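Notebook, water bench
Jan 8, 2025
Re: Filano clip-on conditioner, first real look at the data

Wrote up the Filano numbers this morning and I still don't believe in the thing. Putting down why while it's fresh, so that if I change my mind later there's a record of what I was being stubborn about.

Quick recap for anyone who missed December. The Filano is a pair of magnets in a plastic shell that clamps over the cold supply. No power, no salt, no plumbing. The claim on the box is that it "restructures" the calcium so it stays in the water and doesn't stick to things. The box doesn't say restructured into what. The leaflet has a drawing of happy round crystals and unhappy spiky ones, with no scale bar and no source.

Our tap reads 421 ppm dissolved solids on the bench meter, same as before the clamp went on. I'm told that's expected and the effect isn't supposed to show up on a meter. Fine, but it isn't supposed to show up on a hardness strip either, or in a titration, and I'm running short of places where it is supposed to show up. The seller's answer is "you will notice less scale around the home." Noticing is a poor instrument. People who have paid for a gadget notice all kinds of things.

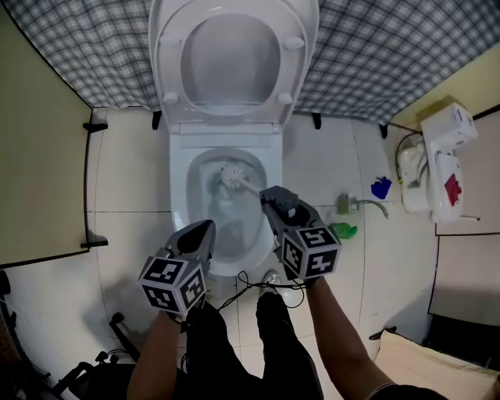

Bowl, lid up, brush against the inner wall.

Bathroom fixtures were on the original list of places to check and I've taken them off. A bowl gets cleaned when it gets cleaned, with whatever is under the sink, and the scale at the waterline depends on how often it's flushed and how long it sits over the holidays. You can't get a rate out of that. Same problem with the kettle, which gets emptied by whoever is annoyed at it. I want something we can weigh.

So: steel coupons. 10 of them, cleaned, dried, weighed, hung in two heated tanks, one fed through the clamp and one not. Seven weeks. Tank temperatures matched as well as those cheap controllers allow, which is less well than I'd like.

Result: the clamp side gained a bit less weight on average. Before anybody gets excited, the spread within each tank is bigger than the gap between the tanks. The heaviest coupon of the lot came from the clamp side, and so did the lightest. If I shuffled the labels I could get the same difference by luck without trying hard. I did shuffle them, on paper, and I could.

Other things wrong with it:
- The clamp tank ran cooler after the holiday break. Didn't catch it until the log was pulled. Cooler water drops less scale, magnets or no magnets. That alone could cover the whole gap.
- Four coupons shed flakes when they were lifted out. I caught what I could on filter paper and added it back, but I don't trust those weights. Three came from the clamp side, which is the direction that flatters the product.
- I knew which tank was which when I weighed. Should have been blind. My own fault, and I complain about it in other people's work.

The flaking is the only part I find interesting. The deposit on the clamp side seemed softer under a fingernail. "Seemed" is doing the work in that sentence and I had already seen the label. Scraped some from both sides into vials. If there is a difference in crystal form it should show under the microscope, and if it doesn't show there I'm done with the subject.

Went back through the literature folder too. Clultine's white paper, which everyone forwards, has a fine-looking graph with a vertical axis that starts nowhere near zero and no error bars. It cites an earlier Clultine white paper. There are real studies that find something small under some conditions, and real studies that find nothing, and they disagree on flow rate, pipe material and what counts as scale. I can't rule out an effect. I can say a clamp on a pipe in an ordinary building is a long way from the setups where anyone saw one.
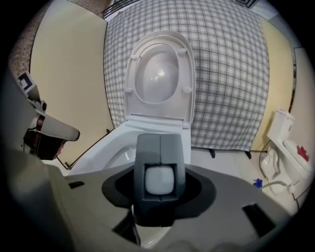
Stulla wrote back this afternoon that we were being too hard on it, that their own customers at the Lim site had stopped buying descaler altogether since the clamps went on, and that a bench test with still tanks "misses the point of moving water." The second half is fair. Our tanks fill and then sit, and if flow matters we haven't tested it. The first half I can't use. Buying less descaler could mean less scale, or it could mean they were told they didn't need it. I asked for purchase records and any photos or weights of heating elements from before and after. So far I've been offered a testimonial.

For the rerun:
- Loop with a pump, steady flow, same pipe both sides.
- Swap the clamp to the other loop at the halfway point.
- Dummy clamp on the control side, same shell, magnets out. Labels sealed until the weighing is done.
- Replace both controllers. Log temperature all the way through and look at the log this time.
- Catch tray under every coupon.

Write down what result would count as a yes before starting. My proposal is a gap clearly larger than the spread within either loop, and one that follows the clamp when it's swapped. If we get that I'll buy a Filano for my own house and be a bore about it.

Vials are in the rack by the balance, labeled. Please don't rinse them.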